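Friday, February — packing bench

Started at 8:15. Judit had left the Hokedar order sheet on the clipboard, so I worked from that and ignored the older one in the tray. The older one still lists the deep boxes. Somebody should throw it out. (Done, 10:30. E.E.)

The plan for today was to settle which box we use for the small parts sets before Brunello places the next order. We have been going back and forth between the white ones and the brown ones from Dremamport since before the holidays. Brown is cheaper and stacks better. White shows dirt, both ours and the carrier's, but Hegedűs prefers it because their people unpack straight from the box onto a counter and leave it standing there open.

Weighed ten of each on the small scale. White averages 140 g empty, brown 90 g. With a full set inside, both stay under the 600 g limit we set ourselves, but the white one gets close if the insert is the thick card. With the thin card there is room to spare.
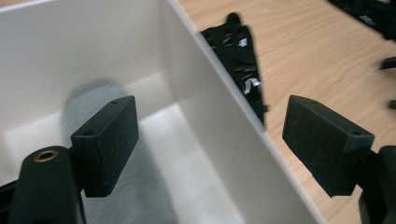
Edit thinks the thin card is good enough. I'm less sure. I packed three white boxes with thin inserts, closed them, and dropped each one from bench height, flat and then on a corner. Two were fine. In the third the insert had folded along the short side and the parts had slid together at one end. No damage, but it looks careless when you open it, and Hegedűs will write to us about it. They wrote to us about less than that in the fall.

Repeated with the thick card, same three boxes. Nothing moved. One corner is slightly crushed on the outside, so I marked it with pencil and put it with the seconds.

Tried a third way after lunch: thin card, but with a strip folded up at each end so it braces against the wall. It takes longer to fold, maybe twice as long until your hands know it. Held up in both drops. Zsófia cut a better template from scrap so the fold lines land in the same place every time. It is hanging on the nail by the paper cutter — please put it back there.

Notes on the boxes themselves:

The white ones arrive flat in packs of 200. The tape on the packs is too strong and pulls the surface off the top one, so slit it along the side and don't peel.

Fold the floor first and press the corners from inside with a knuckle. If you start with the walls, the floor bows up and the insert never sits right.

Don't make up more than a morning's worth. They collect dust, and wiping leaves gray streaks.

Where we are: white for Hegedűs, with the folded-strip insert. Brown for everything going to Falum, who have never mentioned the box one way or the other. Brunello has the numbers and will ask for a price on thin card in the larger sheet.

Still open: labels. The current ones lift at the edge on the white boxes after a day on the shelf. I put two from the other roll on a spare lid, top left and top right, and will check them when I'm next in.

Erzsébet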